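Wedmont Sleep Study: Poor Sleepers Wanted

Home | Studies | Take Part | Contact

Do you lie awake at 3 a.m. rehearsing arguments you lost in high school? We would like to put that time to use.

The Wedmont sleep study is looking for 147 adults in the Junddale area who sleep badly and are willing to write it down. You need to be 18 or older, live within 17 miles of our Clevadbridge office, and have had trouble falling or staying asleep since at least January. Night-shift workers are welcome. So are parents of small children, although we can't promise you'll learn anything new.

Taking part means keeping a sleep diary at home for 2 weeks. Each morning you write down when you went to bed, when you think you fell asleep, and how often you got up. Please fill it in before coffee. Entries written from memory on the last night are easy to spot – they are all in the same pen and everyone slept seven hours.

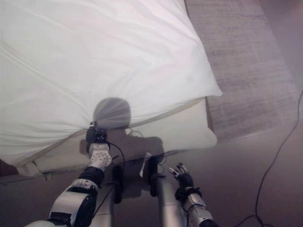
You'll also have a phone call with us before you start and another when you finish. Neither takes long. You don't have to change your mattress, your bedtime or your opinion of your spouse's snoring. Spouses may apply too, but they keep their own diary and the two of you may not compare notes until both are handed in.

We can't take people who are on prescription sleep medicine or who plan to cross time zones during the study.

Participants who return a complete diary get a $40 grocery card. Incomplete diaries get a thank-you note.

To sign up, call or stop by the Clevadbridge office and ask for the diary packet. Applications close May 30, 2020. Calls are answered during the day only, however awake you may be.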